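Forkel adds large foam dice and storage bins to its Brindness range

Grasholm, Dec 31, 2023 – Forkel is adding large foam dice to its Brindness range of table games for schools and clubs. The dice come in several colours and have rounded corners and dark pips, so they can be read from across a table.

A set of 5 costs 100 kroner and goes on sale in June. Small dice will still be sold separately, as will the storage bin – a wide, rectangular plastic tub for clearing up at the end of a game.

Orders of 2 sets or more are sent free of charge. Schools should quote product number 653.

Dice, large and small, on a wooden tabletop, with the orange bin: 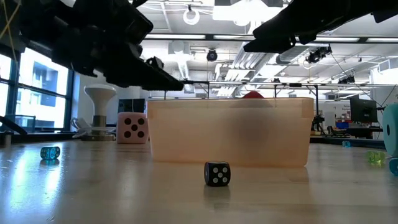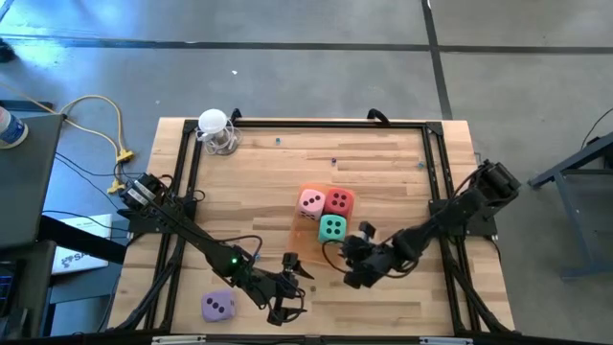
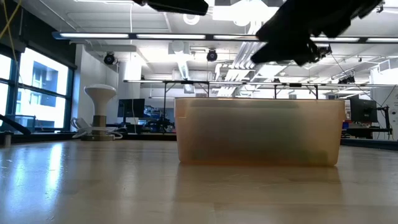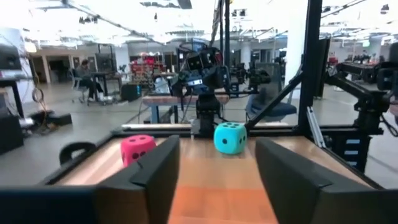

Jafarzadeh, which will stock the range, said that its customers had been asking for bigger dice – and that it would have liked a lid for the bin as well.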